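Keeping Junk Mail and Data Snoops Out of the House

Every appliance maker now wants your email address. I doubt most of them need it. A few habits that have held up in my kitchen, and a few I gave up on.

Use a throwaway address for warranties
My Tulik kettle came with a card promising five years of cover if I registered online. I read the small print at the kitchen table. The receipt was enough. If a form still insists, give it an address you use for nothing else.

Be wary of "unsubscribe all" services
I tried one called Pilovow in March. It wanted to read my whole inbox first, all 297 unread messages included. That seems a strange price for fewer coupons. Searching for the word "unsubscribe" and clicking through the results myself took 60 minutes, and only the shops I knew got a click.

Skip the smart recipe apps
Imelda Tolentino swears by hers. It has 1,000 recipes and asks for her contacts, her location and her microphone. I can't see what a lentil soup wants with a microphone. Turn those permissions off – if the app stops working, you have learned something about it.

Keep paper in one place
Account numbers and printed receipts go in a tray, and I empty it once a month. Shred anything with a full account number on it. Tearing it in half does very little.

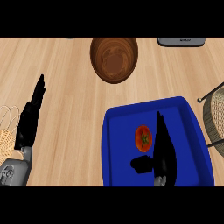
Read the privacy notice backward
Start at the end, where the part about "partners" tends to sit. If the list is long, I leave the form blank and buy the thing at the counter.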